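Ticket: Second-cell purchase for PC tower insertion work, holder tray and gripper fingers
Queue: Automation / Equipment planning
Site: Iyamu
Project: Prokness
Opened: March 15, 2025
Status: On hold, waiting on supplier
Priority: Normal

Request
Prokness has money for one more cell in the April budget round. The draft order copies the parts list of the present cell line for line. Before it goes to purchasing we need to know which lines are still right. Two faults are open on the present cell and both touch parts on the draft order.

Fault A: picks from the upright holder fail when the part sits low. The arm stops on a grip-width error and has to be reset by hand.
Fault B: after the case is reseated on the work surface, the taught positions over the motherboard are off and have to be taught again.

Draft order, lines in question
Parts tray with holders, quoted by Sikine: $449 each, quantity 4
Gripper finger set, quoted by Dulletum: $985 per set, quantity 2
Case locating fixture: not on the order

Entry 1, fault A
Ran the pick with the existing tray and fingers. Approach is straight down. Grip width at the holder was set from the drawing. Three failures in the first shift, all on the same holder position. Swapping parts between holders did not move the fault, so it belongs to the position and not to the part.

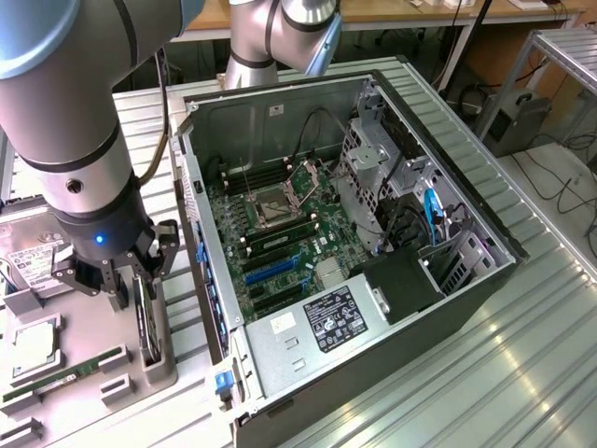
Fault A, gripper at the gray holder with the thin dark part standing upright.

Entry 2, fault A continued
Measured the slot depth against the Sikine drawing. The slot is deeper than drawn, so the part offers less height to the fingers than the pick program expects. Lowering the pick point clears the error, but the fingertips then run close to the top of the holder. Shimmed the slot as a stopgap. No grip-width errors in the following shift.

Effect on the order: the finger set does not need to change. The tray does. Asked Sikine for the same tray with the slot depth per drawing and whether the price of $449 holds. Four trays come to $1,796 at that price.

Entry 3, fault B
Reseated the case by hand between runs and sent the arm to its taught point over the board each time.

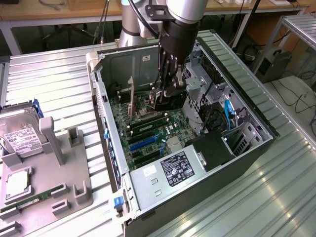
Position repeatability of the arm was checked first, against a fixed point on the tray, and was within limits. The error follows the case. The tower lies on its side directly on the corrugated metal surface, and the ridges give the operator nothing to line up with. A small rotation at the front bezel becomes a visible offset by the time the fingers are down over the motherboard near the black cooler shroud. Drive cage and power supply are on the far side from the tray, so any rotation is worse there.

Effect on the order: add a locating fixture for the case, one per cell. Dulletum asked to quote. A new arm or a tighter arm specification would not address this and should not be budgeted under this ticket.

Entry 4, wrist view check
Question from purchasing: can the wrist camera find the case, so the fixture can be left out? Moved the arm to the look position and reviewed the view. The blue retention latches and the square-hole vent grille are in view and are usable as references. The gripper intrudes across the bottom of the view and casts shadow over the bottom of the gray tray. A correction step would need a second look position and added cycle time. Software hours for it have not been quoted. 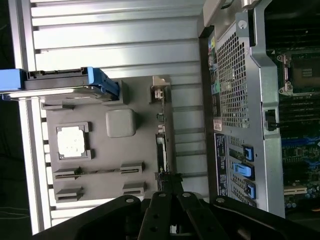
Order as revised
1. Parts tray, Sikine, quantity 4. Hold until slot depth is confirmed in writing.
2. Gripper finger set, Dulletum, quantity 2. Release. $985 per set, $1,970 total.
3. Case locating fixture, Dulletum, price pending.
4. Vision correction: not ordered. Reopen if the fixture quote exceeds the remaining Prokness balance.

Entry 5
Lines 1 and 2 total $3,766 before shipping. Dulletum acknowledged the fixture request and asked for the case model list. List sent. Sikine has not replied. Ticket stays on hold.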